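The long white table, and what lives on it

Our meeting room at Olstead has one very long white table in it, and for the first year or so that we had the place I don't believe a single thing ever stood on it apart from laptops and cold coffee. It came with the lease. It is a perfectly good table, bright and smooth and easy to wipe, and it made every conversation we had across it feel like being told off by the bank. You sat down, you put your elbows on it, they slid about a bit, and you wanted to go home.

I moaned about this for months, and then one Thursday in May Defne Yaman (she sits across from me and has heard more of my moaning than anybody should) came in with a pot of artificial flowers under her arm and plonked it down at the far end without saying a word. Pink and white blossoms, green leaves, a cream pot with a bit of small dark lettering on it. I have always been snooty about artificial flowers. My grandmother had a spray of them on top of the television that went the colour of tea over the years, and I swore I'd never have any. But I have to say these ones are lovely! They looked cheerful from the doorway, and that does a lot for a room with a glass wall, where you see the whole table every time you walk past to the kettle.

Of course, once there was one thing, there had to be others. A little potted plant with white flowers came next, and that went to the left of Defne's vase so the two of them could keep each other company. Then a small pink box turned up beside the plant. I bought that one, in a shop I'd only gone into to get out of the rain, and I had no idea at the time what I'd put in it. (Drawing pins, in the end. And a spare key to the post cupboard, so please don't move it.)

The baskets were my real contribution, though. I do love a woven basket. I've got them all over the house, holding onions and gloves and post I haven't opened, and it seemed to me that the trouble with the meeting room was that everything in it was either white, black or see-through. The chairs are mostly black, some the mesh sort with tall backs, very comfortable and not at all pretty. A bit of warm tan wicker in front of all that makes such a difference. I'd happily have put out 47 of them if I'd been let.

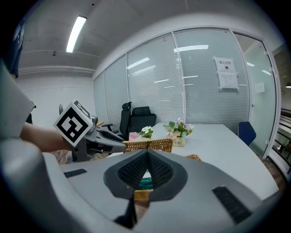 Wicker at the front, Defne's flowers down at the far end.

What I've learned, in my slow way, is that a long table wants its bits and pieces gathered together. My first go was to space everything out evenly from one end to the other, like place settings, and it looked like a jumble sale just before opening time. People kept shoving things aside to make room for their notebooks, too, and by the end of the week the plant was on the floor. So now the flowers, the plant and the pink box live as a little huddle, and the middle is left for the baskets and whatever anybody is busy with that day.

Ferhat Değirmenci asked whether we really needed any of it. He had a point, I suppose, he's the one who runs the Codon meetings in there and he likes to spread his papers out. We agreed that anything on the table has to be light enough to pick up with one hand, and that the baskets can go on the windowsill in the corridor if there are more than seven people coming. That has worked nicely so far. He has even started dropping his pens into one of them when he leaves, though he'd never say so.

As for dust, I give the artificial flowers a going over with a dry pastry brush, one I keep in my drawer for the purpose, and the wicker gets the soft end of the hoover. Five minutes, if that. The table itself I do with warm water and a drop of washing-up liquid, and then a dry cloth straight after, otherwise it goes streaky and you see it dreadfully in the afternoon.

Next I'd like to do something about the walls, and possibly find a cushion for the dark blue chair, which I've decided is mine.

Filed under: Small Rooms, Work Days, Baskets (again)

3 comments

Maureen T.
I have the same battle with our staff room table. How do you stop people filling the baskets with rubbish? Ours had a banana in it over a bank holiday.

pipandfern
You've converted me on the artificial flowers. Just went and ordered some pink ones and I blame you entirely

Defne
For the record I did say a word. I said "there".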